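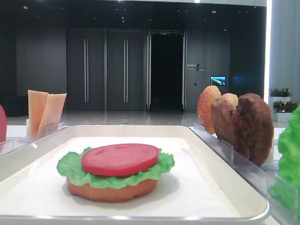 Search articles, authors, keywords Go

3. The burger set and how we laid it out

I have spent far more of my life thinking about play burgers than I ever planned to, so let me go through the choices one at a time. The set we settled on (we call it Skurari in the data files, after the label on the storage bin) has all the usual things: buns, patties, cheese, tomato, lettuce and bacon. I wanted food that anyone walking up would know on sight, because the whole paper is about the order people expect things to go in, and you can't ask about order if people are still wondering what the brown thing is!

The bacon nearly didn't make it. In the June pilot my co-author Ghassan Smadi argued that bacon is optional on a real burger and would muddy the sequences, and he had a point. But the optional pieces were where people disagreed the most, and the disagreement was the fun part. Some put it straight on the tomato, some wanted it tucked against the cheese, and one man in the pilot told us very firmly that bacon belongs under the lettuce or nowhere. So it stayed.

3.1 Tray and holders

Stacks are built on a white rectangular tray with a raised rim. We first tried building right on the counter and people drifted all over the place, whereas a tray tells you where dinner goes. It also made my coding easier later on, as I only had to ask whether a piece was on the tray or off it.

The waiting pieces stand on edge in clear acrylic holders to either side, cheese on the left, buns and patties on the right. I'm very fond of the holders. In the pilot the pieces lay flat in piles and people simply took whatever was on top, so what we were measuring was my piling. Standing up, every piece can be seen and picked out, even when a neighbor overlaps it a bit. Lettuce is still a nuisance (it's ruffly and it flops about, and it takes up twice the room you give it) and we ended up letting it have its own spot out at the end.

3.2 Where we set up

Everything happened on a counter in the lobby of the Talutley building, a big open space with dark gray walls and a glossy gray floor. It's a noisier spot than a lab room, and people walk through on their way to somewhere else, but I would rather have a slightly distracted person building a burger than a nervous one. Sessions were 15 minutes long, and we collected 1436 stacks from 170 people before closing the sign-up sheet.

3.3 The standard base

Left completely free, people start in all sorts of ways, and the early choices swamp the later ones. For the second half of the study we therefore used a standard base: bottom bun, then lettuce, then tomato. The lettuce is wider than the bun and pokes out on every side, so the base is easy to recognize at a glance. The next piece is the one we care about, and Figure 2 has the bacon case, which we code as B-first. Cheese straight onto tomato is C-first, patty is P-first, and anyone who puts the top bun on right then gets coded as "done" (there were eight of those, and I respect every one of them).

A piece counts as placed when it rests on the stack and has been let go of. Until then it's still "in transit" in our coding, even if one end is already touching, and the coder waits.

Figure 2. B-first on the standard base. The bacon is still held at its upper end and is coded as in transit.

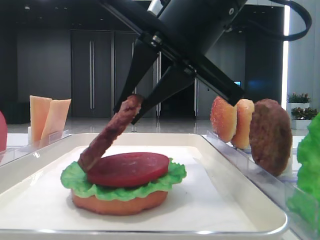
3.4 Coding the finished stacks

Ghassan and I each coded every stack from the bottom up, writing one letter per layer. We left the angle of the pieces out of it entirely, so a crooked patty and a neat one score the same. Where our letters differed we went back and looked at the stack together, and nearly all the differences were about tomato hiding under cheese. Slipped pieces were coded at the height where they came to rest, and anything that slid all the way off onto the tray got an X.

15 shares | 8 comments
Back to top | Contact the editors | © 2019 Raltier Papers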